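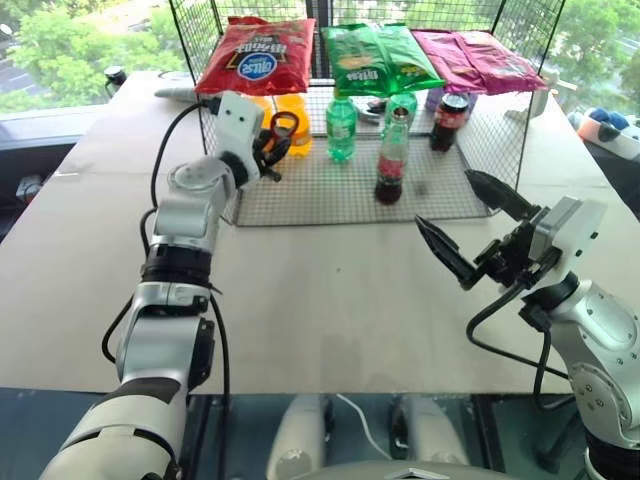
Dayana Montoya
Data lead, Turkberg station

README, Turkberg shelf and cage set

Read this before you record anything, and read it again before you complain that your episodes got thrown out. Written fast, will fix later. Pieter has edit rights, so does Lotte.

What's in here

Two-arm teleop episodes, snacks and drinks, wire cage on a papered table. Release has 3,057 episodes after cleaning. 138 more sit in the held folder, don't train on those, see "Held" further down. First recordings January. One head view plus joint states and gripper opening for both arms. No audio.

Task families, 4 of them:
- pick drink from cage, set on paper
- put drink back in cage
- bag off the wire, bag onto the wire
- free tidy (operator decides, text label written afterward)

Folder names match the task family. If you see a folder called misc_uka, that is from the Uka pilot, different table height, keep it separate.

Setup rules

Cage open side toward the robot. Always. Flat on the paper, not on top of the tape.

Paper goes edge to edge. Creases are fine. Tears are not, change the sheet. Don't swap to another color halfway through a batch, Anouk did the whole lighting check on beige.

Leave the front of the table clear at episode start. That's the drop area. Tools, phones, your coffee, all somewhere else.

Bags hang over the back wire. Upside down is OK, sideways is OK, they don't have to face the camera. Don't straighten them between takes to make it look nice. We want the mess.

Drinks stand on the mesh floor. Bottles upright at start unless the task text says lying down. Mix of full and part full is wanted: write the level in the object sheet as full / half / low. A half full cola bottle handles nothing like a full one and people training on this need to know which they got. Caps on, tight, checked by hand. We do not record open containers. Not even "just water".

Two of the same green bottle in one layout is allowed. Then the instruction text must say which one. "Pick up the green bottle" with two in the cage = episode rejected. "Pick up the green bottle in front" is fine.

Windows: blinds or no blinds, your choice, but same for the whole batch. Note it. Trees moving outside is fine.

Operator rules

1. E-stop within reach of the operator AND the second person. No second person, no recording. Tumelo is strict on this one and he is right.
2. No hands inside the arm reach while the arms are powered. Resets are done with arms in hold and the operator's hands off the controls. Say "hold" out loud, wait for "clear" back.
3. Cables checked at start of shift. Wrist cable should have slack through the full range, should not loop around a gripper finger. Run the range slowly once, watch it.
4. Both grippers open at episode start.
5. Keep the arms from crossing inside the cage. One in, one waits. If the task really needs both in there, slow mode.
6. Wire contact: light touch is OK and stays in the data. If the cage moves more than a finger width, stop, mark it bumped.
7. Don't squeeze bags to test the grip. A burst bag means new paper, new layout ID, and a very annoyed Lotte.
8. Six layouts per shift max. After that people get sloppy, we saw it in the reject rate.

Spill: stop, power down both arms, then paper towels. In that order. Log it even if it was a few drops.

Labels

Instruction text is plain English, one sentence, lower case. Name things by what a stranger would see: color, kind, place in the cage. "red can on the right" good. "the coke I always use" bad. If you can't read a package, don't guess what is in it, write bag or can and the color. Chinese packaging stays as is, no translating from memory.

Success flag is yes / no / partial. Partial means the object left its start place but didn't end where the text said. Please dont use partial to be polite about a fail. Failed episodes are kept and they are useful.

Left and right are always the robot's left and right. Same as the head view. If you sit facing the robot that's flipped for you, so check before you type. This was the single biggest source of wrong labels in the De Smet review.

Held

Reasons something ends up in held:
- label says one object, arm picks another
- person's face or badge in view
- time gap between joint log and video
- cage moved and not marked
- no second person signed in

Pieter goes through held once a month. If yours is in there you get a note with the episode number. You can fix label problems yourself. You can't fix the sign-in ones, those get deleted, don't ask.

Splits

Split by layout, never by episode. Same bottles in the same spots in train and test makes the numbers look great and mean nothing. Test layouts are listed in layouts_test.txt, do not re-record them even if they look badly lit.

Roughly a tenth of the layouts are test. Dondale has its own test list, ask Anouk for it.

Known problems

- Dark cola bottle against dark grippers, edges hard to see on some afternoon batches
- Clear plastic gives glare near the windows
- Reflections in the dark panel along the front edge of the table, crop it if it bothers your model
- Bag tasks are mostly left arm. We need more right arm. Really
- Early batches have no fill level in the object sheet. Blank means unknown, it does not mean full
- Background stuff to the right of the table changes from batch to batch, nobody logged it

Use

OK for research and for in-house training. Not OK as evidence that any arm is safe around people, it was never collected for that and the layouts don't cover it. Brand packaging is visible, so check with Lotte before putting frames on a slide or a poster.

Changes

- split rule moved from episode to layout
- added bumped flag
- rule 5 reworded after Tumelo's comments
- Uka pilot moved to its own folder
- fill level now requierd

Questions to me or Pieter. Sign-in sheet is next to the door, pen is on a string, leave it there.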